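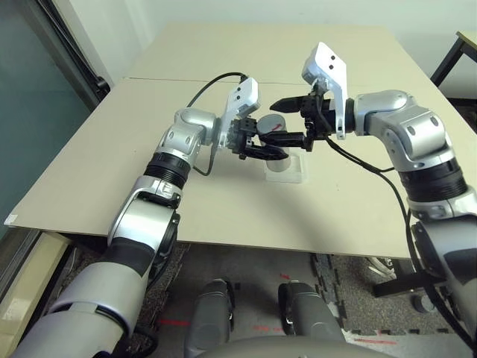
Musa Onyeka likes a clear stand for small parts. Wood and metal blocks both have their uses, he says, but a block hides the bottom edge of whatever is on it.

"With acrylic you get down to table height and look straight through," he says. "If a cylinder isn't sitting flat, you see it. Then you put the cap on."

Caps and the short cylinders they go on have taken up most of his past six years at Oyelaran, a small workshop that does fitting and assembly for other companies. Before that he repaired scales at Oron. We talked on May 20, 2023, at one end of a long worktable covered in beige board.

The board was his choice. The first tables were white, and the walls were white too, and he found that tiring by the afternoon. "Beige is dull. Gray parts show up on it and it doesn't glare at you." He buys it in panels and replaces one when it gets marked up, leaving the other alone. The seam goes toward the back, away from the work. "If a part rolls, I don't want it stopping in a crack."

I asked what makes a cap hard to place. Size is some of it, he said, but mostly it is the angle. A round cap that starts slightly tilted will catch on one side and feel as if it is on.

"People press harder at that point. I tell them to lift it off and start again. Pressing harder is how you get a scratched rim, and then I have a box of 80 with one bad one in it somewhere."

He puts a thin colored mark on the face of some caps, usually red. A plain disc looks the same whichever way it is turned, and the mark shows which way it has gone. He has tried stickers, paint and a pen from Dultetti, and went back to the pen – the stickers lifted at the corners.

The stands come from Flirkico in packs of 17, an odd number he has never asked them about. He wipes them with a damp cloth and keeps paper towels off them. Cloudy ones go in a drawer for holding down drawings.

On a good day a person at his table will fit nearly 200 caps. He doesn't set a target for new people. "The first week I ask for slow and straight. After that we talk about the rest."

He had a new batch of cylinders to check before lunch, so we stopped there.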